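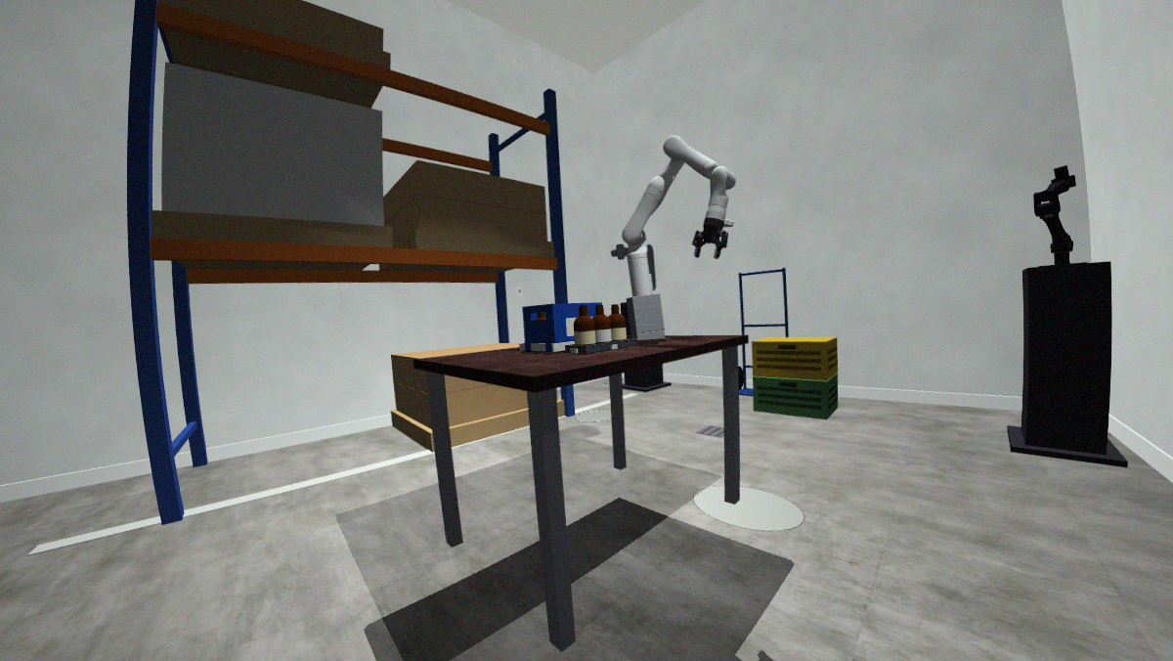

A simulated bottle-handling station, with the gripper open above the table.

Encyclopedia > Robotics > Chore automation

Nov 29, 2025, by Nicanor Espinoza

Chore automation is the broad name for getting machines to do the small, fiddly jobs of homes, shops and stockrooms, such as clearing a table, folding towels or putting bottles back in a crate. Machines have welded and painted for decades, but ordinary tidying (the sort most of us do while thinking of something else) has proved a good deal harder, and it remains only partly solved.

Much of the practice now happens in simulation, where a dropped bottle costs nothing and a lesson can be repeated 2000 times before lunch. 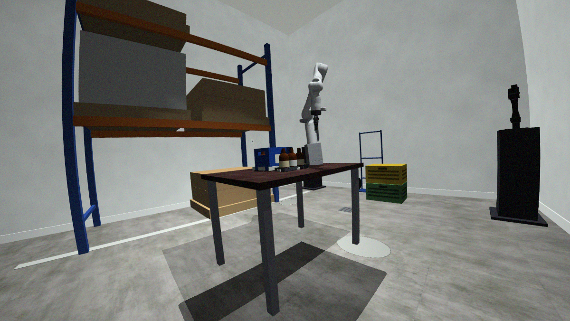 Bottle handling is a favourite test among researchers, and a fair one too, for glass is smooth, round and rather unforgiving. The Stevmont trials, begun in January under Bautista Maldonado, set 28 short tasks of this kind, and the best program managed 14 of them without help. Three brown bottles in a row on a low tray look simple enough, yet each must be gripped without nudging its neighbour. Towels and bedding were left out altogether, and Maldonado hopes to add six cloth tasks in a later round.

See also: Pronis gripper; Brouwer scale

Contact us | Copyright | Back to top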